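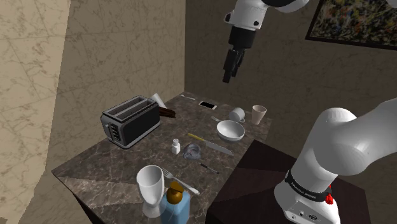
Tilby Stone Worktop Care Kit: review after seven months

Posted 27 September 2023

Our kitchen has a stone worktop that came with the house. It is dark, it has a lot of veining, and the people before us left no paperwork for it. For the first year I wiped it with washing-up liquid and hot water, and by winter it had a dull patch next to the hob and a set of pale rings near the kettle. I bought the Tilby kit in February and have used it ever since.

What you get

The box holds a spray cleaner, a bottle of sealer, a tub of polishing paste, two microfibre cloths and a foam applicator block. There is also a folded instruction sheet. The cleaner is ready to use and does not need diluting. The sealer is water-based and has a slight smell of glue which goes within the hour if you open a window.

I paid £20 for the kit from Jullow, who have a shop on the ring road and deliver locally. The bottles can be bought separately when they run out, but the paste can't, at least not from Jullow.

The cleaner

I will start with this as it gets used every day. You spray it on, leave it for a minute and wipe it off with a damp cloth, then dry with the second cloth. The drying matters. If you leave it to dry by itself on dark stone you get smears that show up as soon as the light is on.

It deals with tea, cooking oil and tomato without any trouble. Dried-on porridge needed two goes. It did nothing for a mark left by a curry paste jar, though that had been sitting overnight and I would not expect a daily cleaner to shift it. The trigger on the bottle drips a little from the nozzle and has done so from the first day.

One bottle lasts me six or seven weeks, cleaning once a day after the evening meal.

The sealer

This was the reason I bought the kit. The instructions tell you to test the stone first by putting a few drops of water on it and waiting. If the stone goes darker under the water, it needs sealing. Ours went darker in under five minutes beside the hob, and hardly changed at all at the far end, where very little cooking gets done.

To seal it, you clear everything off, clean the surface and leave it overnight to dry. The next day you wipe the sealer on with the foam block, wait ten minutes and buff off whatever has not gone in. Then the same again for a second coat. The sheet says to keep the surface dry for a full day afterwards. Plan your meals around that. We had sandwiches at the table.

Do not let the sealer sit for longer than it says. I was slow on the first section and it went tacky, and I had to put a bit more sealer on top to loosen it before it would buff out. After that I worked in strips the width of my arm and had no more trouble.

I repeated the water test in late spring and the drops stayed as beads beside the hob. I did it again last week and they had flattened slightly but the stone had not darkened. The sheet suggests resealing once a year for a busy kitchen, and that looks fair to me.

The paste

The weakest thing in the box. It is meant for dull spots and light water marks, rubbed in with small circles and rinsed away. The dull patch by the hob is better than it was, but I can still find it if I bend down and look across the surface. The kettle rings are fainter. Two of them went completely and the others did not.

It is gritty, so try it somewhere out of sight. I used the strip behind the bread bin. It is also messy, and it gets into the join between the worktop and the wall tiles. An old toothbrush gets it out.

Compared with other kits

Before this I had a bottle of Rirnodura sealer, which a neighbour gave me half full. It is solvent-based and the smell lasted two days. The finish was good on the windowsill I tried it on, and it may well last longer, but I would not want to do a whole kitchen with it in winter when the windows are shut.

I have also used the Shih stone wipes, which come in a plastic tub. They are handy for a quick clean and leave fewer smears than the Tilby spray. They work out dear if you use them daily, and they dry out if the lid is not pressed right down.

Things to know before buying

Check what your worktop is made of. The kit is sold for marble, granite and limestone. The sheet says it should not be used on laminate or wood, and it says nothing either way on man-made quartz, so ask the maker of your worktop first.

It will not mend etching. If lemon juice or vinegar has eaten into polished marble, no cleaner or sealer will put it back, and you will need somebody in with a machine.

The cloths shed a bit until they have been washed. Wash them without fabric softener.

The instruction sheet is printed very small in pale grey. I copied the timings on to a card and keep it in the drawer.

Would I buy it again?

Yes for the cleaner and the sealer, which I will now buy as single bottles. I would not pay for the paste by itself. For someone starting from nothing the full kit is still cheaper than buying the two bottles and some cloths.

Cleaner: 4 out of 5
Sealer: 5 out of 5
Paste: 2 out of 5
Cloths and applicator: 3 out of 5

Overall: 4 out of 5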